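Chapter 6
Recording the Starting State of a Simulated Task

6.1 Purpose of the record

A trial in simulation can be repeated only if its starting state has been written down in full. The Katis simulator will reload a saved layout on request, but a saved layout does not tell a later reader which parts of it were intended. For this reason the Plukley code of practice requires a written record for every layout, prepared before the first trial and kept with the results.

The record states the position of each movable part, the objects placed on the work surface, and the resting posture of the arm and hand. Drawers and lids need particular care — a drawer left partly open changes both the reach required and the space through which the hand may pass. Contents are recorded as well, and an empty drawer is entered as empty. 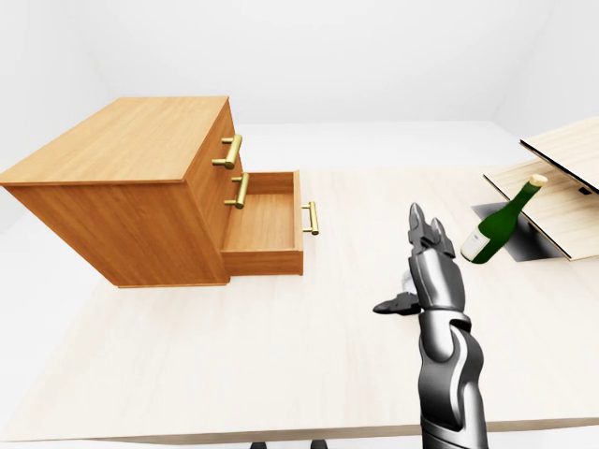 Tabletop layout with chest of drawers, bottle and robotic hand.

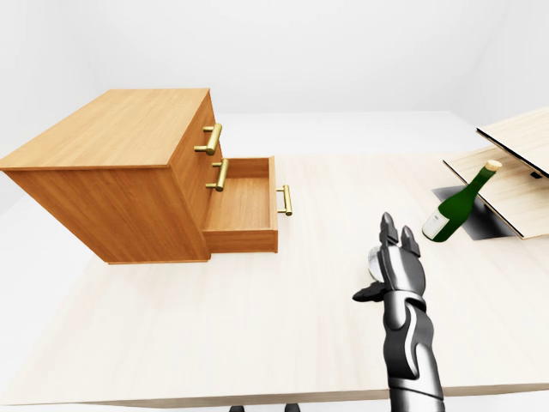 6.2 Comparing two views

Where more than one view of a layout is kept, each is given its own number in the log. In the Todumer exercises, used throughout this chapter, views 161 and 163 are read against the same written record. The reader should confirm:

1. that the open drawer is named by its place in the chest;
2. that the bottle is entered as leaning, with the direction of its neck;
3. that any difference between views is noted — even where it seems slight.

Differences are reported on the Adebisi form and are not corrected in the saved layout.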